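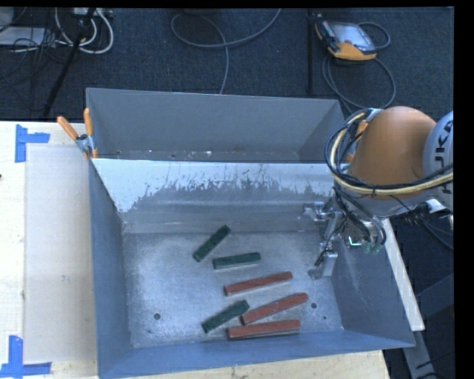 Want to spend part of your May telling a robot arm what it should have done?

I run the bin-picking study at Zeralwood, and I'm looking for people to sit with us and correct grasps. We call the method Wovix. The arm proposes where it wants to grab a block, you look at the proposal on a screen, and if you don't like it you drag the grasp to a better spot or turn it a bit. Your fix goes straight into the training set, and the next proposal comes from the updated model. Our last round got the arm to a decent pick rate after 14 sessions — and the messy piles, with one block lying partly on another, were where the human corrections helped most. I want to know if that holds up with people who have never touched our setup before (so if you've worked with me or on the Ekwueme project, sorry, you're out this time!).

You don't need any robotics background. You do need to be 18 or older, okay with using a mouse for a good while, and able to tell dark green from reddish brown, as the two block colors get different instructions.

Each session lasts 3 hours with a long break in the middle, and I'm asking everyone to do 4 of them. Mornings start at 9. You'll sit at a desk away from the arm, and one of us runs it the whole time. We log your mouse movements and your corrections, plus a short questionnaire at the end of each visit. No video of you, no names in the data. You can quit whenever you want and still get paid for the hours you did.

Pay is hourly, at the standard participant rate, and I'll send you the exact amount before you sign anything. Parking is free behind the Vodport building — use the side entrance and ring the lab bell.

To sign up, fill in the participant form on the Zeralwood study page and tell me which mornings you can make. I answer everybody, usually by the next afternoon.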